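The Case for Slower Demonstrations
Esko Laitinen, Brirkano Institute for Applied Automation
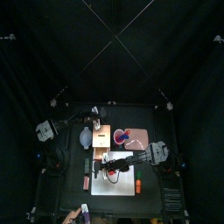
Reading time: 2 minutes

Institutions that train robots by demonstration tend to report their progress in a single number, the count of examples recorded. In May, the Bunitville laboratory of this institute passed 500 in its tabletop series, and the figure was duly placed at the head of the monthly report. I wish to argue that it deserved a lower position on the page.

The tabletop series uses two arms and a small collection of household and toy objects: a bowl, a cup with utensils in it, a tray, a wooden box with a drawer, a carrot. A learning system given many recordings of such objects being handled should come to handle them itself. That expectation is reasonable. It depends, however, on what the recordings contain, and the present method of counting gives operators every incentive to make them alike.

An operator who is asked for volume will find one comfortable way to grasp a cup and will repeat it. The objects return to nearly the same positions. Hesitations and failed grasps are discarded before they reach the archive, although a system that has never been shown a recovery has little basis for performing one. Under these conditions the five hundredth example teaches much the same lesson as the fiftieth.

My colleagues at Raudsepp take the contrary view. Their collection stands at 792 examples, and they hold that variety will arrive by itself if enough people record for long enough. I respect the work, but I do not find the argument persuasive. Variety has to be requested, scheduled and paid for. In our own review of the Preson task set, around 8 distinct starting layouts accounted for nearly all of the material, and no one had intended this.

I would therefore recommend three changes. Each session should begin from a written layout that differs from the previous one. Failed attempts should be kept and labeled, with the point of failure noted by the person who was operating the arms. Reports should state the number of layouts before the number of examples.

These measures will reduce output, perhaps considerably, during the first months. Funding bodies should be told so in advance. The recordings made this year will be reused by teams who were not present when they were made, and those teams will have no means of adding what was left out.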